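Stakari Community Help
Home and desk > Tidying and storage

What is worth keeping in a small hinged pencil case, and how do I stop it filling up with rubbish?

Asked in January 2010
Viewed 600 times

Hello all, I hope this is the right section, and please move it if not. I share one big plain table with the rest of the household for letters, crosswords, wrapping presents and everything else, and over the years the pens have taken over. I had a mug full, then two mugs, then a drawer, and could I find one that wrote when the phone rang? I could not!

So I have decided that only what fits in one flat case is allowed to live on the table, and everything else goes in a box in the cupboard. I've started with very little in it and would love some advice before it creeps up again.

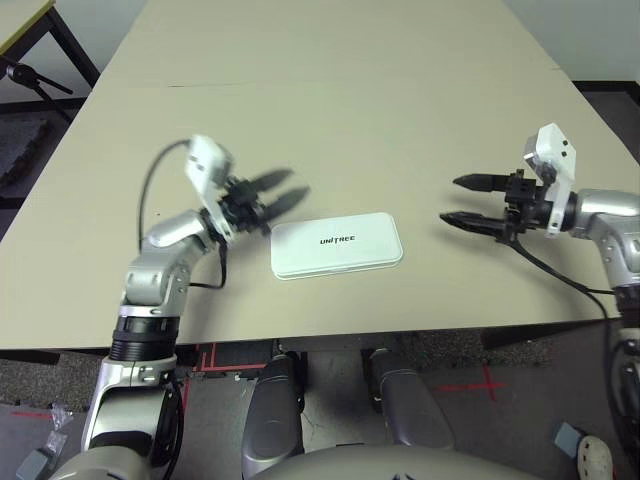
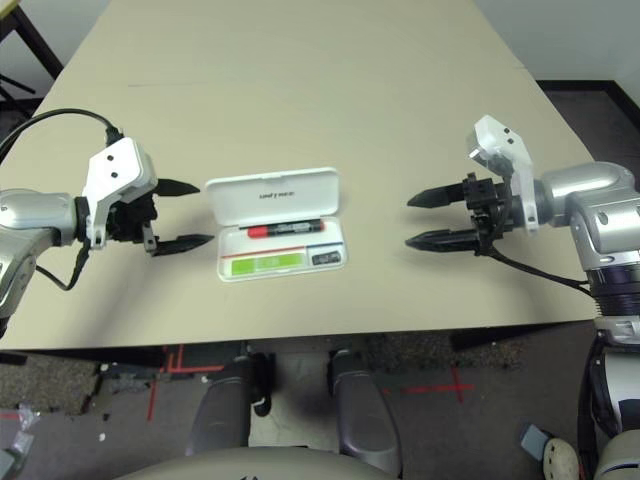 The next one has the lid up, with a red-capped marker and a bright green piece in the tray.

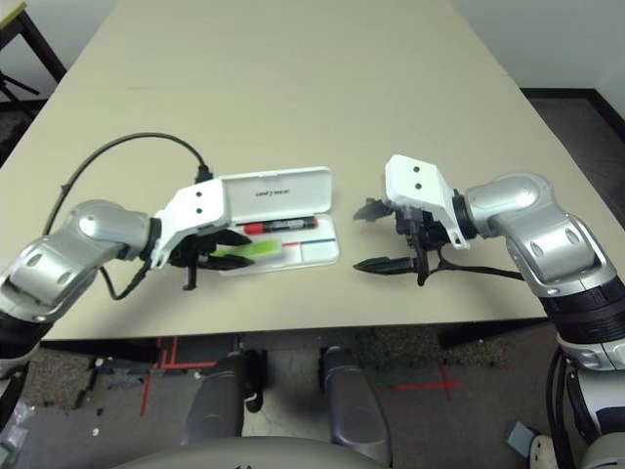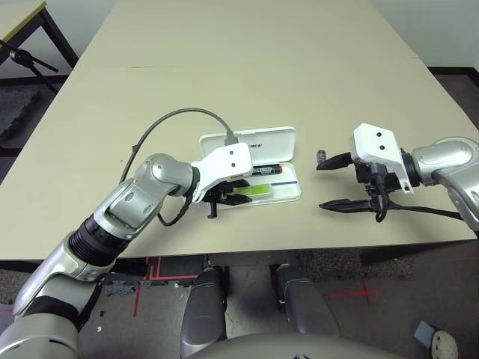
What I can't settle is what deserves a place. A marker seems sensible for parcels and freezer labels, but I also do a lot of small writing and it is far too thick for that. Do I want a pencil and a biro as well? A little ruler? My sister-in-law swears by a glue stick, though I have visions of it drying out and getting everywhere. I would also like to know whether people lay things in the same order each time or just drop them in and shut the lid.

4 people found this question useful

Reply 1 (marked as helpful by the asker)

What a good idea, and I do sympathise, because our kitchen table was exactly the same until I got cross with it one winter. My rule is one of each and never two. One marker, one biro, one pencil, one rubber, and then I stop, even if there is room left. The empty bit is useful, you can get your fingers in and lift things out without tipping the whole lot over the table.

I do lay mine in the same order, long things at the back by the hinge and short things at the front. It sounds fussy but after a week or so you do it without thinking, and a missing pen shows up straight away. Keep markers lying flat if you can, and press the cap until it clicks.

I'd leave out the glue stick. Mine lives in the wrapping paper bag with the scissors and the tape, where it can make a mess of its own things. As for the ruler, measure the inside of the case first! I bought a lovely one from Hustora that was too long by the width of a fingernail and it has been propping up a window ever since.

One more thing, turn the case out on the first of every month and wipe the inside with a barely damp cloth. Pencil dust gets into the corners and then onto your envelopes.

Reply 2

just use a bigger box. mine holds 100 pens easy

Reply 3

I wouldn't go bigger, with respect to the person above, as I had a tub that held 300 felt tips from when the children were small and most of them were dead. We tested the lot on the back of an old calendar one wet afternoon in February and it was quite a cheerful job, if you have company for it.

For small writing I'd get a fine pen and let the marker stay for parcels. If you like sticky notes, put in a thin wodge torn off the pad and leave the rest in the cupboard.

Comment from the asker: Thank you both, so kind. Fine pen and pencil are going in tonight, and the glue stick is staying with my sister-in-law.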